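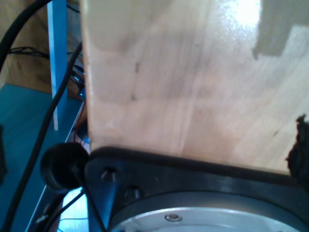 Okabe two-finger gripper: three weeks of poking cables about

Posted 3 Feb 2018

I've been after a gripper that can hold a network cable without squashing it, and Kanako Kikuchi at Flukau kindly lent me the Okabe to try against my old Ralcombe. I'd better admit I wanted to love it. It's small, it's quiet, and the fitting instructions are one page long (the Ralcombe came with 14!).

Getting it on the arm was easy enough -- a few screws, one cable, a short argument with the software. After that I mostly gave it patch leads to pick up off a padded mailer, because a crinkly surface shows up a clumsy grip faster than a smooth one does.

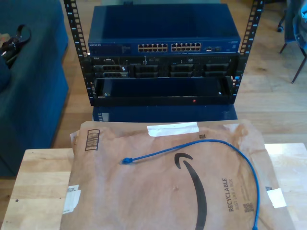
What I like best is how gently it closes. You set the force on a simple slider that goes up to 2,000, and down at the low end it'll take a plug by the sides and leave the little clip alone. The Ralcombe is stronger, no question, but it goes at everything like it's opening a jam jar.

Reach is where I got grumpy. The fingers are short, so close to a rack the body of the thing gets there before they do, and I spent a whole evening nudging the approach angle. 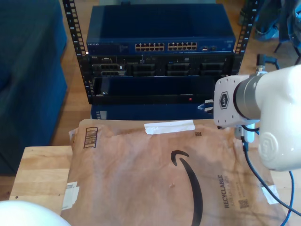
Hatsue Ueda over in Zisville uses longer fingers on hers and swears by them, though they're an extra and I haven't tried them yet. At 1,398 for the basic set I'd have hoped for a spare pair in the box.

Four stars from me, and I'm not in a hurry to give it back!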